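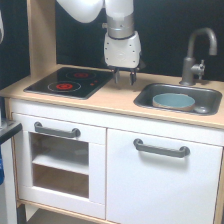 Eltton Manipulation Group

Notes on resetting without a person

March 18, 2022

The toy kitchen has been our main test bench since the Vandum work ended, and I have been putting off writing up what changed in how we train on it. The short version is that we now learn the reset along with the task, and the numbers are better than I expected in one respect and worse in another.

The usual arrangement is that the arm attempts something, such as lifting the bowl out of the sink and placing it on the worktop, and then somebody puts the bowl back. That is slow, and it also skews the data. People put things back neatly, so the policy sees a narrow set of starting positions and does badly on the rest. With two policies, one forward and one backward, the end of each attempt is the start of the next, and bowl positions spread across the basin without anyone planning them.

We began with 67 demonstrations for the forward direction and the same set played in reverse for the backward one. Reversed playback is a poor teacher for grasping, as the release in one direction becomes the grasp in the other and the fingers close from odd angles. It was good enough to start from. After that the arm ran by itself and collected 1857 attempts in total. Of these, 858 were kept for training after filtering. The filter is a success classifier working from the wrist camera and the joint readings, with a fixed threshold.

The threshold turned out to matter more than the network. Set low, it lets through attempts where the bowl ends on the edge of the basin, and the backward policy then has to begin from a position it has hardly seen. Set high, it throws away nearly everything from the front right of the sink near the drain, where the bowl sits awkwardly. We chose the value by hand, and I would not claim that it carries over to another kitchen.

Every attempt starts from the same home pose, fingers open and pointing straight down over the bare wood between the hob and the sink. Earlier we started from wherever the last attempt finished, which saved a few seconds each time and caused a good deal of trouble. A fixed pose gives a clean view of the basin and makes the logs easier to line up.

What got worse is the tap. The spout reaches forward over the basin, and the forward policy has learned to keep well clear of it, to the point of refusing grasps at the back that are perfectly reachable. Vigfúsdóttir, the planner we use for collision checks, pads the spout by 5 mm, and I suspect the padding is being learned as if it were part of the tap. Cutting the padding is the obvious test. I have not run it yet.

The comparison against Butadico, our older single-policy baseline, is still going. It needs manual resets, so it takes up far more bench time, and I don't expect a full set of results before May. The filtering code will go up once the threshold is a setting in a file and no longer a constant in three separate scripts.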